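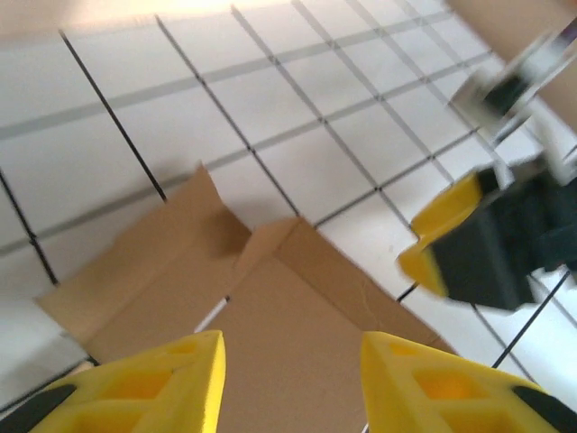

Student Work > Consumer Studies > Term Projects

Filed under: household surveys, packaging

Reuse of Cardboard Boxes in Vosorberg Households
Kristaps Paju and Heino Petrauskas

We wanted to find out what people do with a delivery box once it has been opened. The town of Vosorberg picks up paper and cardboard every second week, but there are no figures on how many boxes get used again first.

In August we left a one-page survey at 303 addresses in two neighborhoods, Pindel and Curnel. We got 226 back. The survey asked what happened to the last box that came to the home and how long it was kept.

Storage was the most common answer in both neighborhoods. Moving and mailing came next. In Curnel, where most homes have a basement, boxes were kept longer. People in Pindel live mainly in apartments and often wrote that they had no room.

We also asked 30 people for a short interview. Several said they keep a box until the return period is over and then forget it. One woman on Vasiliu Street still had boxes from a move three years earlier.

The survey had one weak point. Question 3 did not say whether a shoebox counts, and some people wrote notes in the margin about it. We left those answers out of the totals for that question.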